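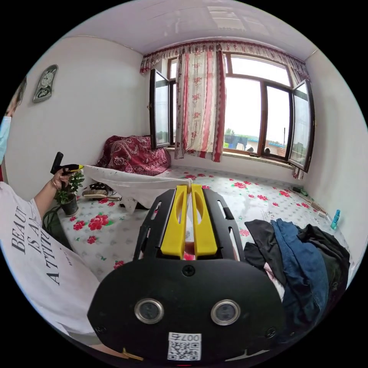
Plain white cloth pulled out over the flowered bed cover.

From: Katalin Győri
To: Furden household list
Subject: Re: [furden 2091] folding on the bed, where does it all go

Ildikó and all,

Quick one, I have to be out the door soon and the dryer is still going. Answering in order, sort of.

Ildikó Szabó wrote:

> I have read the whole thread from November and I still don't get
> how people fold on the bed. I start with the laundry basket
> tipped out at the foot end, I fold for a while, and by bedtime
> there's a folded part and an unfolded part and they have run
> together. Then everything gets carried to the chair. You all
> know the chair.
>
> Questions. Do you strip the bed first or leave the cover on?
> Where do the small things go, brush, tissues, chargers? And what
> do you do with the big flat stuff if there's only one of you? I
> tried the Muklow way, chin and both hands, and I mostly ended up
> with a lump.
>
> Also does anybody still have the closet list Hjaltadóttir sent
> around? My copy is gone.
>
> Ildikó

OK.

Cover stays ON. Blanket goes up to the head end against the wall, in a heap, don't fold it yet. I used to fold the blanket first to be virtuous and then had to move it twice. Leave it. It's the last thing.

Flat cloths and sheets: do them before anything else, while the middle of the bed is free. One edge held at each side, pull till it's taut, then let it down onto the bed and do the folding there. Look it over for specks and lint while it's open, much easier than after. Anything that looks doubtful goes back in the wash pile, don't argue with it. With two people this takes no time. Alone, lay one end down on the bed, weigh it with something (I use a book), and walk the other end back. Forget the chin method. I know Muklow swears by it but Muklow is very tall.

Don't bother with sharp corners on the everyday ones. In half, in half again, then down to whatever your shelf takes. Mine takes almost nothing, the closets in this building are from 1948 and so shallow a hanger sits crooked. So I fold narrow and stand them up like files. If your shelf is deep you can ignore all that.

Then jeans. Legs together, flat hand down the seam, in half, in half again. Jeans are the base of the pile. Or whatever is black and heavy underneath and the jeans on that, same idea, the heavy stuff makes a floor and the tshirts go on last. Never start a pile with tshirts, it will lean.
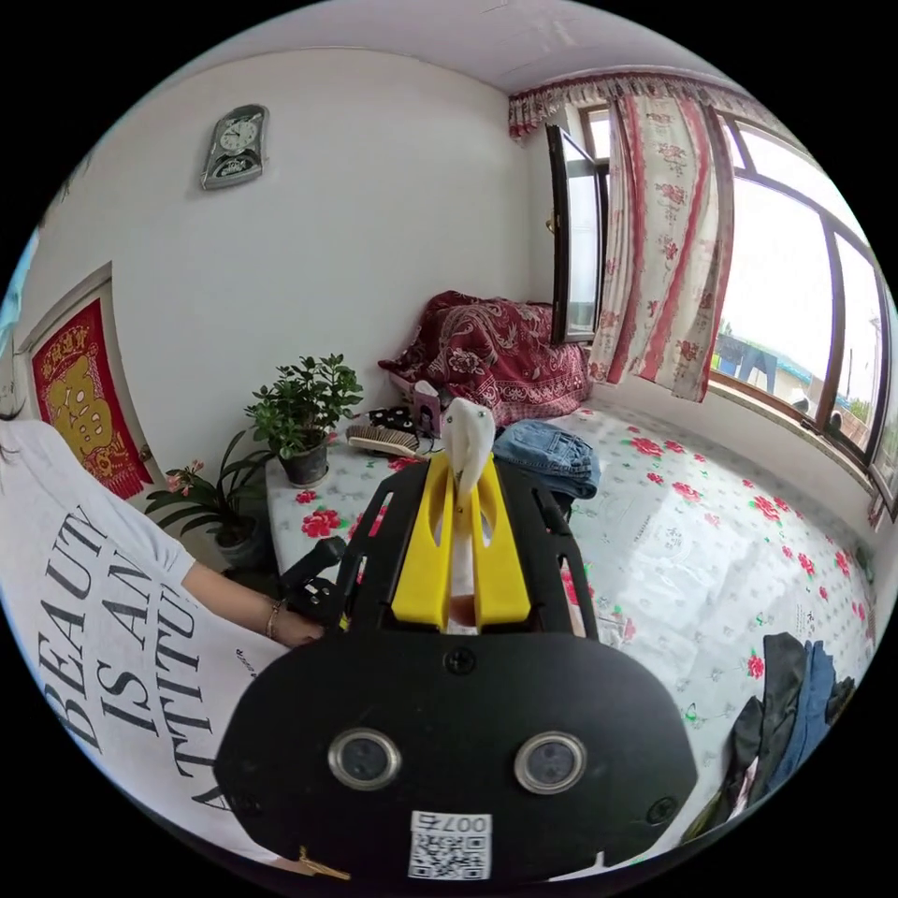
About the piles, I keep 3 and no more. Folded and going to the closet. Not folded. Not staying in this room at all. The not folded pile goes at the front corner, as near the edge as you dare, the folded one stays in the middle. Your problem is I think that both are at the foot end and one slides into the other. Put some bare cover between them. Sounds silly, works for me. If the unfolded pile falls off the edge, well it was going to be picked up anyway.

Dark stuff I leave for last in the unfolded pile. Navy and black look the same to me under the bedroom lamp and I've put away one of each as a pair more than once. Daylight, curtain open, sort them then. Winter is bad for this, by the time I'm home its dark.

Small things. I don't clear them off first. Brush, tissues, whatever is on the bed, push it all back toward the blanket so it's in a row and out of the way. When the clothes are gone the small things are all that's left and it takes up to 5 minutes to walk them to where they live. If you clear them first they land on the nightstand and stay there till spring, at least at my place.

Hairbrush: pull the hair out before you put it down next to clean laundry. Please. Dark tshirts pick up everything.

Cords. Wind it around the thing it belongs to or put it in the drawer. A loose cord in a laundry pile goes into the closet inside somebody's sleeve. Ask me how I found the last one. (February, in a ski sweater.) 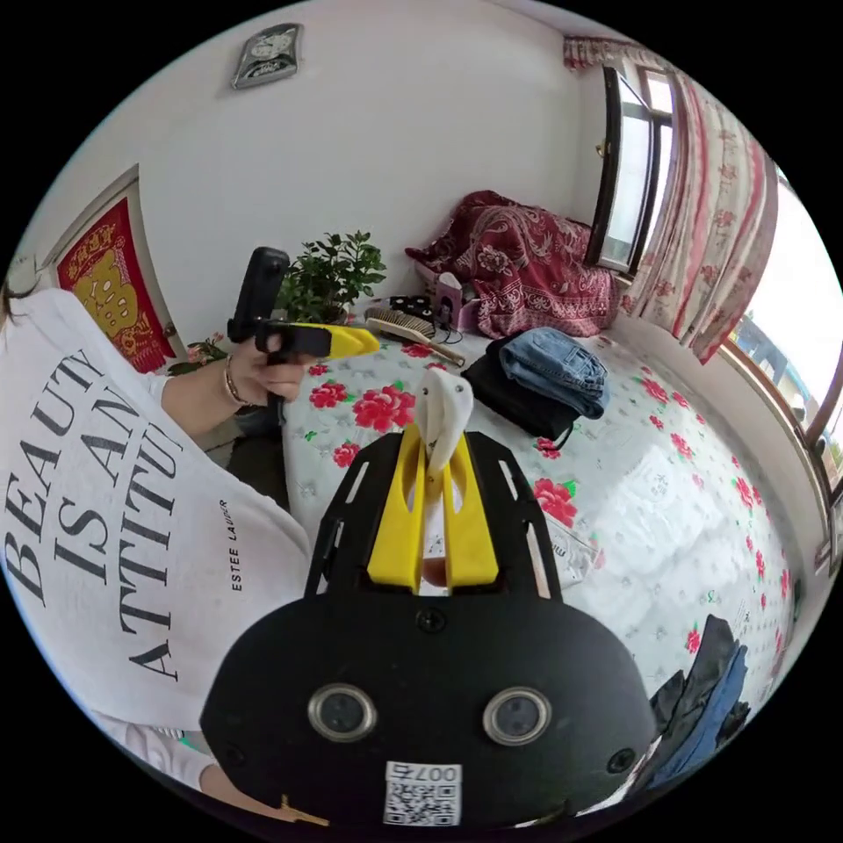 Plants, somebody asked in the November thread and never got an answer so here. Keep them off the bed side you're working on. When you shake out a sheet the corner goes further than you think, and a jade drops its leaves if you so much as look at it. I slide the pot back before the big flat things and slide it forward again after. Little flowering ones the same. If a leaf does come off the jade, lay it on top of the soil, it may root.

Paper packages, mail, bags from the pharmacy: not on the bed. I say this and do it every time. At least open it before you start folding or it ends up under the sweaters.

Window open while you fold if it isn't freezing. Fabric that's been in the dryer to long smells flat and ten minutes of air helps. Pull the curtain clear first.

Blanket last. Shake it, don't fold it square, just in thirds the long way and across the foot of the bed. Or leave it heaped, if you're getting in there in a couple hours who cares.

Ildikó, the closet list from Hjaltadóttir, I have the January 2026 version, will send to you directly tonight, the list software eats attachments. It still has the part about the Cilon boxes, skip that, mine cracked along the lid within weeks and I went back to the old shoe boxes.

What I don't have an answer for is fitted sheets. I roll them. If anybody has a way that doesn't need a table I would like to hear it.

Dryer just buzzed. More later

Katalin

Comments

marta_k: Rolling fitted sheets too. My mother would be horrified. They go behind the pillowcases where she can't see.

Ildikó Szabó: Thank you!! Tried the gap between piles last night and got to the bottom of the basket, first time since I moved. The chair still has the coats on it but that's a different matter. List arrived, thanks for that too.

oldroofer: Cilon boxes are fine if you don't stack them. Mine have held up.

jsp: What about socks? Not one word about socks.

Katalin Győri: Socks are a separate email.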